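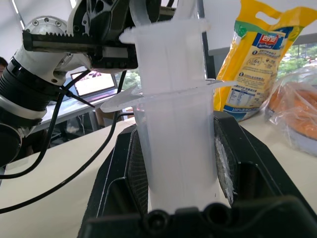
The arm stopped at cycle 2,563 and did not open its jaw.

I was on the night shift at the Prirkberg workshop, alone with the log. The log said: grip released. I read the line again. The jaw was still closed on the plastic vessel, and the motor made a small sound, like a person who hums with the mouth shut.

The rule from Birnitz was on the wall. If the arm and the log do not agree, believe the arm. Press the red button, wait 40 seconds, touch nothing.

I pressed it. I waited maybe 20. The vessel was still upright in its holder, and I wanted to save it, so I put two fingers under the rim.

Then the jaw opened. It went past its limit, came back hard, and closed on the place where my fingers had been one moment before. The vessel jumped and hit the table. I stood with my hand against my chest and listened to the hum go down.

In the report I wrote fault 209, release signal sent before release. I wrote the time of the stop. In the box for the operator's actions I wrote "waited" and looked at this word for a long time.

Outside, the trees were becoming gray, then green. The morning shift would come soon and ask if the arm was safe to start.

I took the pen again and wrote – not long enough.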